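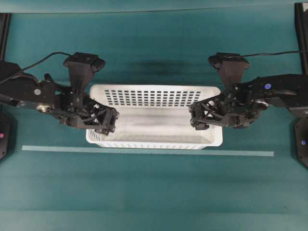
Who can join the Uvcombe Produce Share this winter?
Anybody who lives or works in Uvcombe or the valley towns on either side of it can join, whether or not they belong to the Zumuvus Food Co-op.

UVCOMBE – The Zumuvus Food Co-op is happy to announce that sign-ups for the winter season of the Uvcombe Produce Share will open in October, with room for more households than the program has ever been able to take. After a summer when the waiting list grew longer than the season itself, the co-op has spent the past few months talking with growers, clearing space in the cold room, and working out how to get more good local vegetables onto more kitchen tables while the days are short and the soup pots are out.

Last winter the share fed 424 households. This year the co-op is adding 176 places, and those on the summer waiting list will hear from us first, by phone or by email, whichever they gave us when they put their names down. If you have moved or changed your number, please stop by the front counter and let us know so that your place doesn't slip by.

"People tell me about their shares in the parking lot, at the dentist, everywhere," said Siriporn Thongsuk, who manages the program for the co-op. "They want to talk about what they did with the celery root, or how their kids came around on beets, and I could listen to that all day long. The hard part of my job has been telling folks there wasn't any room, and I'm so glad to be making a different kind of phone call this fall."
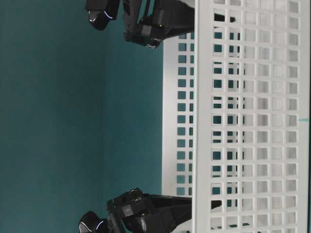 White plastic basket with an open grid pattern.

A winter share looks quite a bit different from a summer one, and we like to say so up front. Members can look forward to potatoes, carrots, onions, winter squash, cabbage, leeks, and plenty of apples, with spinach and other greens from the hoop houses at Bjarnason Farm whenever the weather allows. There will be weeks with a lot of squash. We do our best to spread things out, and each pickup comes with a recipe sheet put together by the kitchen at Jinov Bakery, whose squash and onion hand pie made quite a few friends last winter (the recipe will be back, by popular request, with the crust instructions written out properly this time).

Shares come in full and half sizes. A full share suits a family of four that cooks most nights, and a half share is usually plenty for one or two people. If you're not sure, we'd suggest starting with the half, and you're welcome to move up at any point in the season if there is produce to cover it. Members can also pay by the month if paying for the whole season at once is hard to manage, and the co-op accepts SNAP benefits at each pickup.
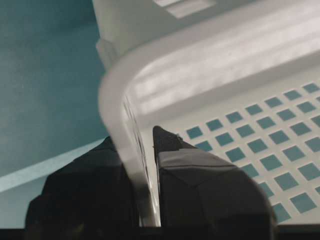 The co-op also plans to keep the swap table going, which started as a bit of an afterthought and has become one of the nicest parts of pickup. If your household can't stand turnips, leave them on the table and take something you like better. Whatever is left at closing goes over to the Uvcombe food pantry that same evening, and over the course of last winter that came to 1,122 pounds of fresh vegetables and fruit. Our thanks go to every member who left something behind, and to the pantry staff for staying a little late to receive it all.

There will be 2 pickup spots this season: the co-op's own back porch, and the covered entry at Jinov Bakery on the east side of town, for members who would like to skip the drive across the bridge. Both will be open from 3:30 in the afternoon until 7 in the evening. Please bring your own bags, baskets, or boxes, whatever you have around the house, and something sturdy for the potatoes. If you can't make it yourself, a friend or neighbor may pick up for you as long as they know the name on the share.

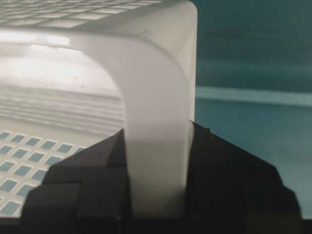 A close look at frosted white plastic.

"I've grown winter greens for years, and I used to have to hunt for people who wanted them," Thongsuk said, recalling her own farming days before she came to the co-op. "Now I get asked in August when the spinach is coming. I just love that."

Sign-up forms will be available at the Zumuvus Food Co-op front counter and at Jinov Bakery during regular hours. Staff will gladly help anyone who would like a hand filling out the form, and members of the press who would like to visit on a pickup afternoon can ask for Siriporn Thongsuk at the co-op.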